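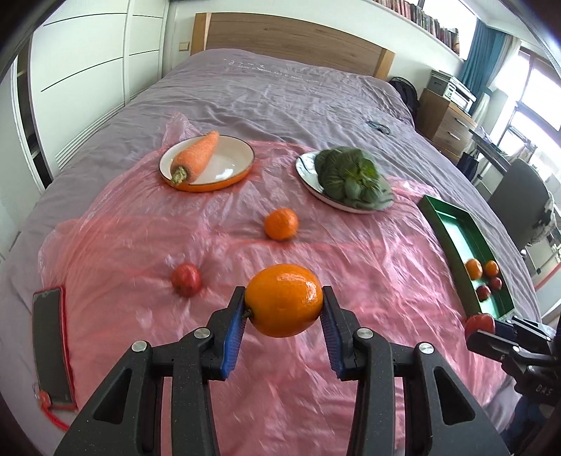

Zekari is looking for adults who peel, slice or otherwise eat fresh fruit at home at least four days a week. We are a small food research office in Senden, and we want to know how long people keep fruit before they eat it, where they keep it, and what ends up in the trash. Any common fruit counts, from grapes and plums to an orange with a glossy, dimpled peel. Canned and dried fruit do not count, and neither does juice.

## What you will do

The study runs for eight weeks. Each time you bring fruit home, you write down what you bought, the date, and where you put it. When you eat it or throw it out, you write that down too. Most people who took part in the March trial did this on paper, and we will mail you a booklet. There is also an online form if you prefer it.

At the end there is one interview by phone. It takes up to 90 minutes, and you can split it over two calls. We record the sound and delete it once the notes are typed up.

You buy your own fruit. Please shop the way you always do and don't change brands, stores or amounts for our sake. If you go away for a few days, write "away" in the booklet and carry on when you get back.

## Who can take part

- You are 18 or older
- You do at least half of the food shopping in your household
- You can read and write English or German
- You have a refrigerator at home

You can't take part if you work in a grocery store or for a fruit wholesaler. Only one person per household, please. Shared apartments are fine as long as you keep your own fruit apart from everyone else's.

## Pay

You get 200 euros by bank transfer. Half is paid after week four and the rest after the interview. If you drop out before week four, we can't pay you, but you may keep the booklet.

## How to apply

Write to Birthe Juhl at the Zekari office in Senden. Tell us your age, how many people live in your household, and which fruit you buy most often. A few lines are enough. Leave out any health information, as we don't need it and will not store it.

We answer every application, usually within two weeks. Booklets go out in the order that signed consent forms come back to us.

Posted Apr 23, 2024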